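Cut Flower Subscription: Frequently Asked Questions
Nindinia Flowers, Raltstead

When are orders cut and shipped?
Stems are cut between 5 a.m. and 9 a.m. on the day of shipment and held in the cooler until pickup. Orders placed after 2 p.m. move to the next shipping day. Raltstead addresses are served by our own van. All other addresses are served by ground carrier.

Which plan should I choose?
The Gasar plan is a single hand-tied bouquet every two weeks. The Kiiskinen plan is a box of unarranged stems sorted by length, intended for customers who do their own arranging. Both plans can be paused from the account page up to two days before the next shipment.

How much water does a bouquet need?
Fill the vase to two thirds of its height. A standard bouquet needs 900 ml. Top up daily and replace all of the water every second day. Tulips and other soft stems do better in shallow water, so reduce the level to one third for those.

Do I need to recut the stems?
Yes. Remove 2 cm from each stem at an angle, using a sharp knife or bypass pruners. Household scissors crush the stem and reduce water uptake. Remove any leaf that would sit below the water line.

How do I place a tall bouquet?
Set the container down first, then lower the bouquet in by the base. Do not lift or turn it by the flower heads. Tall spikes raise the center of gravity, and a narrow vase may tip. A vase half the height of the bouquet is usually enough.
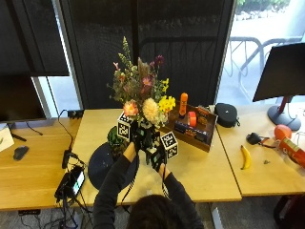

Tall mixed bouquet on a desk, held at the base.

Why are some buds still closed?
Lilies, irises and peonies ship in bud to limit damage in transit. Most open within two to five days at room temperature. To slow them down, move the vase to a cooler room overnight. Keep flowers out of direct sun and away from ripe fruit, which gives off ethylene.

Is flower food required?
One packet is included with each order. Dissolve it completely before adding stems. Do not combine it with bleach, sugar or aspirin. Refill packets can be added to any order under Account, Extras.

My flowers arrived wilted. What should I do?
Recut the stems and stand them in cool water for several hours. Hydrangeas can be submerged head down for 30 minutes. If there is no recovery by the next morning, send your order number through the contact form. Credits are applied to the following shipment.

Are the flowers safe for pets?
Not all of them. Lilies are highly toxic to cats. Select "No lilies" in your plan settings before the next cutoff. The setting applies to all later shipments until it is changed.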